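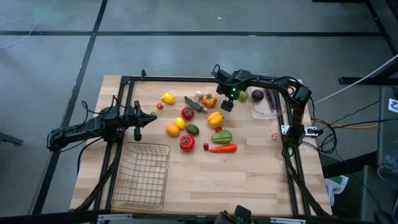

Every Thursday night I empty the produce drawer onto the table. All of it, even the lonely lemon! I've been doing this since July and I have become a bit of a bore on the subject, so I figured I'd write it up once and stop cornering people at parties.

My argument is simple. We put vegetables away too fast. You get home, you're tired, the bags are cutting into your fingers, and everything goes straight into the dark at the bottom of the fridge. Three days later you're ordering noodles while a perfectly good zucchini goes soft under a bag of salad. I did this for years, and I like zucchini!

Spreading it all out first takes me 15 minutes, and that includes standing around thinking about dinner, which I'd be doing anyway. And it changes what I cook. A tomato sitting next to a head of garlic is practically a recipe already. Put a lemon near an avocado and lunch has more or less made up its own mind. I can't get those ideas from a shopping list, and I certainly can't get them from a drawer, where the only thing I ever see is whatever landed on top.

Give everything some elbow room

My friend Tegwen Gethin, who grows more peppers than one household could ever eat, thinks I'm wasting table. She piles hers in a heap and digs. We argued about it the whole way home from the Cadwaladr farm stand, with 2 bags of her surplus rolling around in the back seat, and neither of us budged.

But a heap hides things. The small stuff slides to the bottom and the big handsome bell peppers get all the attention. When things are spread out, with a little wood showing between them, you notice the tiny tomato. You turn each one over as you set it down, you feel for soft spots, you catch the bruise while it's still a bruise. (My record for a forgotten lime is best left out of this.)

I'll give Tegwen one point, though. She says laying things out in neat rows by type is fussy, and she's right. I tried it for a couple of weeks, tomatoes with tomatoes, greens with greens, and it looked like a store display and gave me no ideas at all. Mixed up is better. Let the peppers wander. A long red one beside a stubby yellow one makes me want to roast both, and I would never have thought of it with each kind in its own little row.

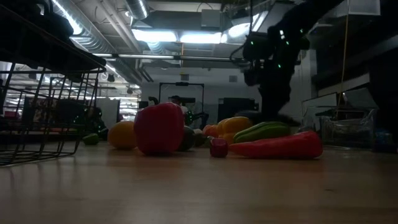 In praise of the wire basket

Now, where does it all go afterward? For me the answer is an open wire basket, and I will defend it against all comers. Air gets in, you can see the contents from the side, and there's no lid to hide behind. Onion skins do fall through the bottom. Shake it over the sink and move on with your life.

Clear bins are the other camp, and I've come around to them for the things that go in the fridge. Seeing through the wall is most of the battle. I bought a solid one first, a handsome Zudum thing with a bamboo lid, and it became a very stylish place for celery to die. It holds batteries now.

What I'd skip is anything with compartments. Fruit doesn't come in standard sizes! A mango that's too wide for its slot ends up on the counter, then so does everything else, and you're back where you started with a plastic grid to wash.

The basket starts out empty, always. I don't top it up. Whatever was left from last week goes back on the table with the new arrivals and gets first claim on dinner. Last night that was half a pepper and a rather tired tomato, fried hard with garlic and piled on toast, and I ate it standing up next to the rest of the vegetables, already eyeing the avocado for breakfast.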